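Two trains, a replacement bus and a very wet walk from the stop, and I was at the Lamex open day with 20 minutes to spare before they opened the doors. I'd gone mainly for Hundari, the trading card game they run on their own site, because I've been swapping skins and cards online for years and had never once met the people on the other end of the support tickets.

If you haven't used Lamex, it's a game shop and item market rolled into one. You top up a balance, buy keys or bundles, open cases if that's your thing, and sell what you don't want to other players. The open day is held in March at their office, two floors above a carpet showroom, and you need to book. There were 100 places and I got mine by refreshing the page over lunch.

Check-in was a bit of a muddle. They wanted the email address on your account, and half the queue had signed up years ago with one they'd forgotten (me included!). Azadeh Hashemi, who looks after the player accounts, sorted mine out from my old username, and then I had a lanyard and a free drink token and all was well.

The first talk was hers, on trading scams. I thought I knew most of it, but the fake middleman trick was new to me: someone copies a real staff profile, asks you to "verify" your item by sending it over, and off it goes. She'd handled 244 of those reports since the last open day and she was pretty blunt about how few items come back. I went and turned on the trade delay during the tea break.

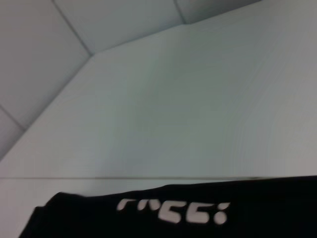 Page last changed: March, 16:40 (added the bit about refunds)

After tea we split into groups. Mine went to Ye-rin Sun, who does the drop tables for Zunby, their racing game with the crates everybody moans about. She put the odds for the basic crate up on the screen and let us shout at them for a while, which she took very well. The top car has a 1 in 700 chance, and no, it doesn't get better the more you open. A lad near me was certain that opening at 3 am helps. She told him kindly that it helps you be tired.

I asked about community cases, the ones players put together themselves. They're checked by a person before they go live, and the maker gets a small cut in site balance, which can be spent but not withdrawn. I'd have liked a clearer answer on why it takes so long. Mine sat in the queue for ages last summer.

On refunds, as a few of you asked: unopened keys can go back to your balance, opened ones can't, and bundles only go back whole. If you've already started one game from the bundle, that's it.

Then we got to play. They had an early build of Ma, a quiet little puzzle game with no crates in it at all, and I liked it far more than I'd expected to. You slide rooms about to make a path for a lantern. I got stuck on the ninth one and had to be prised off the chair – there was a queue behind me by then.

Food was sandwiches and they ran out of the cheese ones early. Bring your own lunch if you're fussy, and a phone charger too, as there were hardly any sockets on the visitor side. Everyone left with a code for a Hundari starter pack. Mine had two cards I already own, so if anybody has a spare River Guard and fancies a swap, leave me a comment.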